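3.2 The table and the blocks

I should say a little about the table, as I spent far more time on it than I ever planned to. We wanted a surface that would make small colored blocks easy to pick out, and Duygu Aksoy talked me into beige. I had my heart set on dark gray (it hides scuffs!), but she had tried dark gray at Nerkbridge and the shadows between neighboring blocks drove her up the wall. So beige it was, with a plain white wall at the back and nothing hanging on it.

The blocks are small enough to close your fingers around, and that matters more than you'd think. When two of them sit close together, people start arguing over whether they count as a pair or as two loose pieces. Oğuzhan Saraç and I went back and forth on this for most of October – he wanted a ruler, I wanted to trust my eyes – and we ended up with a rule we could both live with: if they sit side by side with no other block between them, they're a pair. A block that's being held above the table doesn't belong to any pair until it's put down.
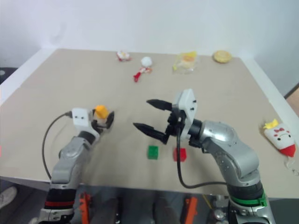
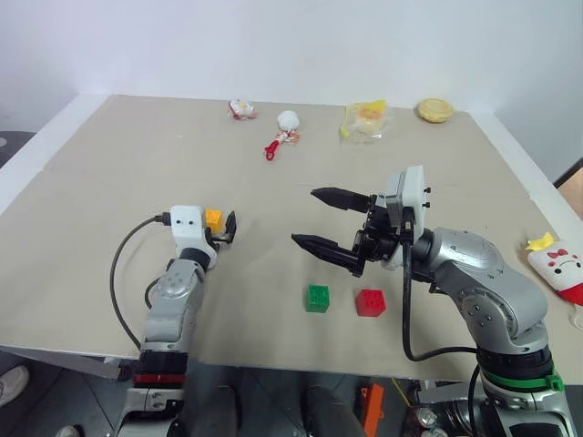 Figure 2. Two views of the beige tabletop, each with a small block held just above the surface and two cubes resting on the table.

3.3 Sorting out the labels

We wrote layout notes for 1000 views in all, and I did the first 72 by myself before I had the sense to ask for help. Colors went quickly. The one that kept tripping us up was the yellow that leans orange, which I had down as yellow and Duygu had down as orange, so there were 43 notes to go back and fix. We now write "yellow-orange" and move on. Pair or no pair comes next in each note, and then anything lying farther back toward the wall, left to right.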